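The Jewelry Goes Back in the Box

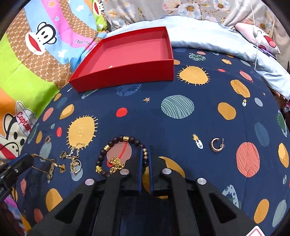 Red box, planet sheet, and the collection so far.

Every household has one container that everyone agrees is for jewelry and that has no jewelry in it. Ours was a red box. For most of the past year it held a dead watch battery, two buttons and the warranty card for a Clakitz blender we gave away. The jewelry was living in a soap dish, a coat pocket, the change tray of the car, and a mug from the Saludo street fair that I had been drinking out of without looking closely enough.

So for this issue's Small Jobs column I gave myself one afternoon and one bed to sort it out. I chose the bed with the solar system on it because it was made, which in our house is a rare event and ought to be used.

A word on laying things out on a patterned sheet. The Rekdale library's home organizing handout recommends "a plain, light-colored cloth," and I can see why. A gold chain on navy blue shows up nicely until it crosses a planet, and then you spend a while trying to pick up a ring of Saturn. Small earrings are worse. They settle in beside the stars and look as if they were printed there. If you have a white towel, use the towel. I had one and didn't feel like walking to the closet.

The bracelet was the easy part. It's dark wooden beads with fat gold ones in between, it has a charm on it you could prop a door with, and it has never once been lost, since it makes a noise like a small landslide whenever you put it down. I bought it in Sirketia on a trip in August and have worn it 3 times. It goes in the box first, as a reward for good behavior.

The chains were the rest of the afternoon. A thin chain left alone for a week will find another thing to tangle itself around, and mine had found a ring. I wrote to Yi-an Yang, who handled the repair desk at our spring swap, and asked for the secret. Her reply, in full: "Stop pulling it." She did follow up later with something more useful, which I pass along here.

Lay the knot flat and undo the clasp before you do anything else. Put a drop of baby oil on the tight spot and leave it alone for 18 minutes. (I asked why 18. She said people told to wait 20 will come back at 10, and she has stopped trying to understand it.) Then work two sewing pins into the middle of the knot and spread them gently, from the center out. Don't start with the loose ends, however friendly they look. Wash the chain afterward in a little dish soap and dry it on something you don't mind getting oily, such as somebody else's pillowcase. If there's a stone involved, keep the pins well away from the setting and let the chain do the moving.

For storage, she threads each fine chain through a drinking straw and closes the clasp on the outside, so it has nothing to knot with. I tried it with the paper straws we had in the drawer. They work, although the inside of the box now looks like we're planning a very tiny birthday party.

Single earrings get their own envelope. Mine is labeled "Waiting," and I have given it until the next swap. Anything still single by then goes into the craft bin, where I'm told it can become a thumbtack. I have been told this for years and have yet to meet the thumbtack.

The swap shelf by the side door is open again for anyone who runs the same experiment and ends up with more than the box will hold. Please bag chains one at a time. Last season we received 39 necklaces in a single sandwich bag, and it is still, for all practical purposes, one necklace.

Next issue: the drawer under the toaster, if I can get it open.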